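Cleaning and Keeping Old CDs and Records
Updated December 2025

Most advice on rescuing scratched discs gets copied from one site to the next, and I doubt half the people posting it ever tried it. I have a few shelves of metal albums, mostly bought used, and I've wrecked enough of them to have opinions.

Toothpaste on a scratched CD
Every list has this one. Toothpaste is a mild abrasive, so it can smooth a shallow scratch on the clear side. It can also haze the whole disc. I tried it on a live album from 2000 that skipped on track 10. After two rounds it skipped on track 10 and on the one before it. If the disc is junk anyway, go ahead. If you like it, wash it first with lukewarm water and one drop of dish soap, wiping straight from the center hole to the edge. A surprising number of "scratched" discs are just greasy.

Hold the disc up to a lamp, label side toward you. If pinpricks of light come through, the reflective layer is gone in those spots and no paste, wax or banana peel is bringing it back.

Peanut butter, furniture polish, petroleum jelly
No.

Wood glue on vinyl
You spread it over the record, let it dry overnight and peel it off in one sheet. I've seen it work. I've also spent an evening picking dried glue out of a run-out groove with a fingernail. Keep it for a dollar-bin record, and only if it's really vinyl. Old shellac 78s are another matter, leave those alone. Alcohol is bad for them too, whatever the bottle says.

Sprays and kits
Closonus record spray cost me $28 and smells nice. Next to distilled water with a tiny bit of dish soap, rinsed with more distilled water, I couldn't hear a difference, and I wanted to, having paid for it. The Flekodeo brush is fine. So is any soft carbon fiber brush, and the cheap ones shed no more than that one did.

Sleeves
Swap out torn paper inners. Cluvilex sells a poly-lined kind and I have no complaint except the price, $44 a pack. What I don't believe is the claim on the package that a sleeve "restores" anything. It keeps dust off. Outer sleeves are worth having if you care about the cover, but skip the soft PVC ones, which can cloud the surface of a record left inside them for years.

Storage
Upright, always. Stacked flat, the bottom ones take all the weight and you get ring wear on the jackets. Keep them snug enough that they don't lean. An attic is too hot. A basement is fine until March, when mine gets damp. Lidded boxes do a decent job with dust, though I wouldn't trust any of them against moisture.
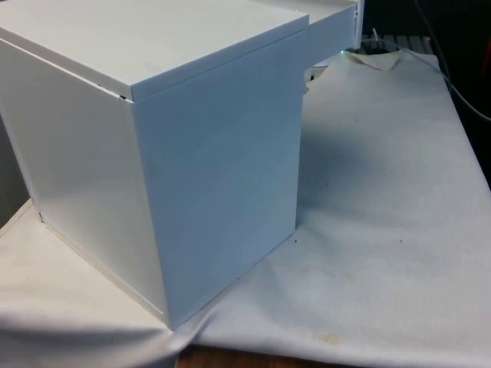

Libor Lukáč disagrees about the basement: "I kept two shelves of LPs down there for years with a dehumidifier running and never had a moldy jacket. The trick is keeping them off the floor and away from the outside wall. Also, you're too hard on wood glue. Lay it on thicker and it comes off clean."

Maybe so. I'd want to see the electric bill for that dehumidifier, and I did lay it on thick.

Sticker residue
Price stickers on jewel cases come off with a little cooking oil left on for a while, then soap. On a cardboard jacket oil leaves a stain, so use a hair dryer on low and peel slowly. If the print starts lifting, stop and live with the sticker.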